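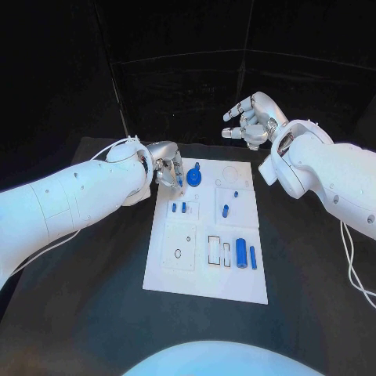
Fivport Peg and Gear Work Board

Item no. 2730
Status: in stock, ships from our own shop
Last revised July 2021

The Fivport board is a practice and test surface for two-armed robots with fingered hands. It holds the small jobs that come up on an assembly bench: pick up a peg, put it in its place, seat a gear, return a loose part to its outline. We sell it to labs, trade schools and shops that want to find out what a machine can do before they buy one for the floor.

What the board is for

People ask us whether a robot can take over bench work yet. Our answer is that it depends on the part. Large cylinders with a clear outline to lie on are the easy end. Small pegs are the hard end, and a peg that has tipped over is harder than one standing up. The board puts both on the same surface so you can run them back to back with the same hands and the same lighting.

It will not tell you whether a robot can fold towels or load a dishwasher. Those jobs involve soft things and wet things, and we don't make a board for them. If household work is what you are after, look at the Flindel kitchen set, and expect slow going.

Layout

The board is white and rectangular, with smaller white fixture plates set on it. Loose parts are blue so they stand out from the surface. Places for parts are marked with thin black outlines: circles, an oval and rectangles. A wide and a narrow rectangle match the thick and the slim cylinder.

Setup

Lay the board on a flat table with the long side running away from the robot. A dark tabletop and a plain dark backdrop give the cameras the least trouble. Keep arm cables clear of the loose parts before each run. Start with one hand working and the other parked open above the board, then move to two-handed tasks.

How we score it

Each run is one part, moved once. A part counts as placed if it stays where it belongs after the hand lets go. Dropped parts are a miss, even if they land well.

Our shop lead, Milagros Quispe, timed a person and a two-armed robot on the small peg task. The person averaged 2 seconds a peg. The robot averaged 38 seconds and placed 21 pegs out of 44 tries. On the thick cylinder the robot missed only once. We would not put that robot on a line that runs small pegs. For slow sorting of larger parts, with someone nearby to clear a jam, it might earn its place.

Care

Wipe with a damp cloth. Solvents will lift the printed outlines. Replacement pegs are sold singly or by the bag.

Ordering

Order through the Fawzy parts desk or use the quote form. Schools may pay by purchase order. Boards can be returned unused within 21 days. A version with screw-down parts is planned for September.

Related items: Ellow table clamps, Flindel kitchen set, spare fixture plates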